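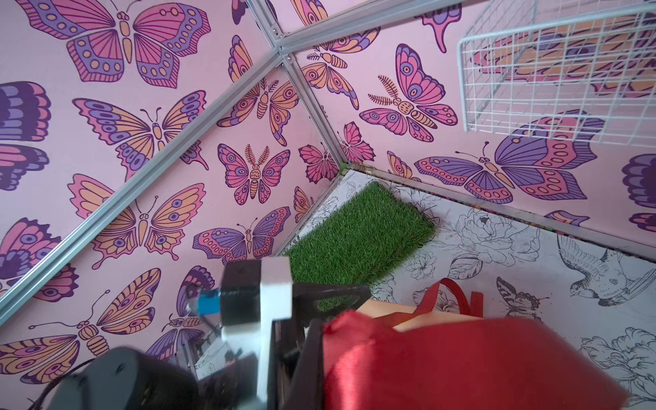
Butterfly wallpaper, pink and purple on a light pink ground

Borrowing stuff from the public for a small gallery show, what paperwork do I need?

paperclip_moth
Posted 16/09/2018 in Museums, Galleries & Exhibits

Ok so quick version. I've been given the back gallery at the Stelmakh (small place in Esholm, city owned, two rooms and a hallway) for a show on local dance bands and the halls they played in. Late forties up to when the last hall closed. I'm not a curator. I did the research as a hobby for years and then somebody said yes, which I was not ready for.

Most of what I want to show is in people's houses. Dresses, ticket stubs, posters, a drum head with the band name painted on it, one very heavy tuba, lots of snapshots. I put a note in the library newsletter and the response was way more than I planned on. List is at 94 items and the phone keeps going.

What I have so far is a spiral notebook with names and phone numbers in it. That's the whole system. The gallery gave me a one page form but it's made for artists who are selling work, it talks about commission and price and reproduction rights for prints. Makes no sense for somebody's aunt's gloves.

What I need to know:

Do I need a real loan agreement for every single thing, or one per person? Some people are lending one photo, one family is lending a whole closet basically.

Who puts a value on it? I asked a lady what her dress was worth and she looked at me like I'd insulted her.

Is the gallery's insurance enough? They say it "covers the building and contents" and that's all I can get out of them.

And photos. Can I scan the photos and show prints, and give the originals right back? Does that make it a different kind of permission?

Budget is $600 total, and a chunk of that is already gone on mat board. Opening is July so there's time but drop-offs start sooner than I'd like. Please no "hire a registrar". I know. I can't.

Edit: forgot to say, two people want their things back half way thru the run for a family reunion. Is that something you allow??

hallway_registrar
Reply, marked helpful by the poster

Did loans for a county history museum for a long time, retired from it now. This is very doable, but get rid of the notebook this week. Or keep it and copy it into a spreadsheet, whatever, just so it exists in two places.

One agreement per lender, not per item. The agreement is the front page with the terms. Behind it you staple an item list, one line per object, and the lender initials each line. If the closet family adds a hat later you add a line and they initial it. No new agreement.

Front page should have, and this is really all:

Lender's full name, address, phone, email, and a second contact. Get the second contact. People move, people go to the hospital, and then you're standing there holding a tuba.

Name they want on the label, or anonymous. Ask it in writing. "Private collection" is fine.

Dates. Not the exhibit dates, the LOAN dates, drop-off through pickup. Build slack in at both ends.

Where it will be kept and shown. If any of it might travel to another venue say so now. If not, say it's only for the one place.

How it comes back, and what happens if they don't pick it up. We used to put in a letter and a waiting period before anything else. Rules on unclaimed property are different state to state, and some states have a law just for museum loans, so look yours up or have the city's lawyer look. City owned gallery means there is a city lawyer. Use them! Free to you.

Photo permission, two separate check boxes. One for you taking pictures of the object for records and condition. One for publicity. Plenty of folks say yes to the first and no to the second.

Signature line at drop-off, second signature line at return. Same sheet. That second signature is the most valuable thing in the folder and everyone forgets it.

Value. Don't ask what it's worth. Ask what amount they'd want written down for insurance if the worst happened. Different question, gets a different answer. The lender states it, you don't, and you shouldn't guess for them even if they beg you to. If somebody won't name a number, $100 nominal is something I've seen used a lot, but it has to be written down and they have to initial it. If they say a number that makes you gulp, an appraisal is on them, or you politely don't borrow it.

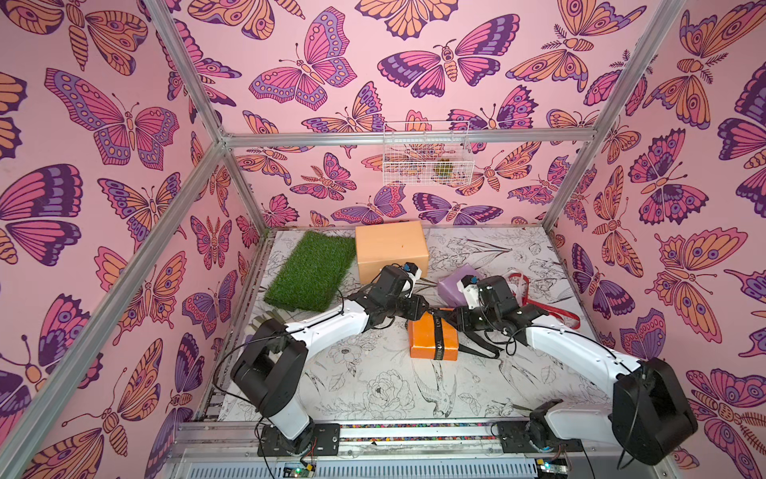 Condition reports next. You need one for each object, and before you faint, it can be two lines and a phone picture. Front, back, any damage close up. Do it with the lender standing there. "Small tear left cuff, stain at hem, two buttons missing." They'll tell you the story of the stain, write that down too, it might be a label. Then do the same thing on the way out. Almost every argument I ever had over a loan was about a scratch that was there on day one with no picture of it.

Number everything. Lender number, then item number. So lender 3, item 12 is 3.12. Acid free tag on a cotton string for anything with a buttonhole or a handle. Soft pencil on the back corner for a print, or better, put it in a sleeve and write on the sleeve before the photo goes in. No stickers. No tape. No pins in the dresses either, I don't care how small.

Insurance. "Building and contents" usualy means contents the city owns. Loaned property may or may not be in there. Ask the city's risk person, in an email, exactly this: "Are items on loan from private individuals covered while on the premises, up to what total, and does it cover them in transit?" Get the answer in an email back. If it's no, ask what a rider costs for the dates. Sometimes it's small money, sometimes it eats your budget, I can't tell you from here. If you end up with no coverage you have to say that on the form in plain words and let people decide. Some will still lend. Some won't and that's their right.

Scanning photos, yes, do that for as many as you can. Scan, hand back the same day, show prints. Your loan list gets way shorter and you sleep at night. It's a different permission though, so short separate form. Permission to copy, to display the copy in this show, and what happens to the scan file after. Also owning the print isn't the same as owning the copyright. For family snapshots somebody in the family took, fine, they can generally say yes. A studio portrait or a newspaper photo, somebody else may hold the rights. Stamp on the back tells you. For those ask the city lawyer again.

Early return for the reunion: I'd say no to the request or no to the loan. Opening cases mid run is when things get broken. If they need it back that week, scan it or photograph it nicely and skip the real one. You've got plenty of other stuff.

Last thing, 94 is too many for a back gallery. Pick before you collect, not after. Taking something in and then not showing it hurts feelings way worse than a phone call up front.

vendale_frames
Reply

agree with most of above. Adding the stuff from the hanging side, I do installs at a frame shop in Vendale

the drum head, don't lean it. Needs a stand or brackets with felt on them. the skin ones move around when the air gets dry

For the dresses, you want padded forms and you want them smaller than you think. pad out with batting under cotton jersey. Never force a zipper. If it's tight on the form lay it flat in a case on a slant, looks fine, honest. Keep lights low on all the cloth and all the paper. Windows, cover them

You can borrow cases. Call the historical society, the library, the college if there's one near you. Everybody has two ugly cases in a basement. We got ours on a handshake (ok don't do a handshake, see above post lol)

Label text keep short. 60 words tops and big type. People read standing up with a plastic cup in there hand.

thank you gift to lenders is a nice thing too if the money stretches. we wrap a little something, a print of their own photo matted is what we've done a couple times, and give it out at pickup not at the opening. Gets people to actually show up for pickup on the right day
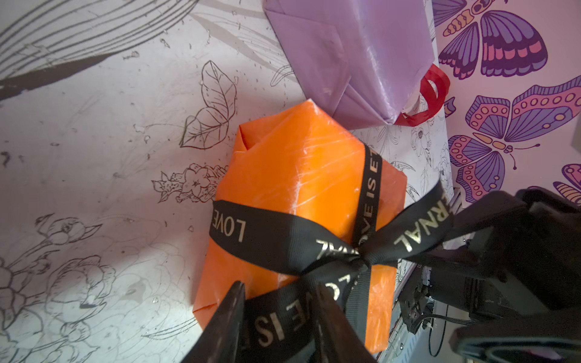

Orange gift wrap with a wide black satin ribbon

oh and the mat board, check if it's acid free before you cut it all. if it's the cheap kind use it for the scanned prints only

oldhallfan
Reply

We used Wunuritz for ours, it's a free collections thing, runs in the browser. You type the object in and it prints a receipt. Bit clunky and the export was a mess when I tried it, but the receipts looked official and the lenders liked that. A spreadsheet would of been ok too.

Can't help on insurance. Our place told us not to worry and we did worry, the entire run. Nothing happened but I wouldn't do it like that again.

Where is the show, is it open evenings? My folks met at one of those halls.

paperclip_moth
Comment from the poster

This is so much more than I hoped for, thank you. Emailed the risk person this morning with that exact sentence. No answer yet.

Going with one agreement per lender plus the list. Made the front page already, it fits on one side if I shrink the margins. Starting the scan days next, library's letting me use the flatbed after hours.

Told the reunion people no. They were fine?? They said scan it and asked if they can have a copy of the file.

Cutting the list down tonight. Tuba is staying. Question on the tuba, does a thing that heavy go on a plinth or straight on the floor with a rope round it? The floor in the back room isn't level. And oldhallfan yes, evenings, I'll post hours when the gallery gives me them.

vendale_frames
Comment

low platform, wide, bolted together, shim it level. foam block shaped to the bell underneath. no rope, kids swing on rope. And lift it with two people, not by the valves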